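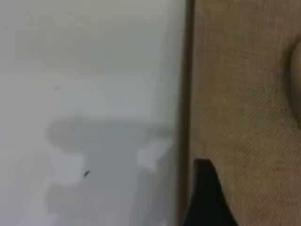 Sofia Karras wrote: Vinegar is fine for glass, but I would not put it on a painted surface before you try a hidden corner.

March 2023, posted by rafail_s

Thank you, Sofia. I have a pale matt surface beside a brown strip, and there are small dark specks on the white. I don't know if it is dirt or an insect. Must I paint again?

glykeria_k
Don't wet it yet. Take a soft dry brush first - a speck of dirt often falls by itself. If you rub, you make a grey line and then you have more work.

nektarios
I disagree with the brush. Mine left marks. I use white bread, pressed and not rubbed.

glykeria_k
Bread leaves crumbs, and crumbs bring ants. My mother did it for years and I cleaned after her.

rafail_s
I have also half a tin of Plukholm matt white, 2 years old. Is it still good?

Sofia Karras
Stir it and smell it. If it smells sour, throw it away.

20 replies - 3,116 views - 2 shares

Recent threads
Removing candle wax from a tablecloth
Dinine shelf paint, still sticky in April
Which brush for skirting boards?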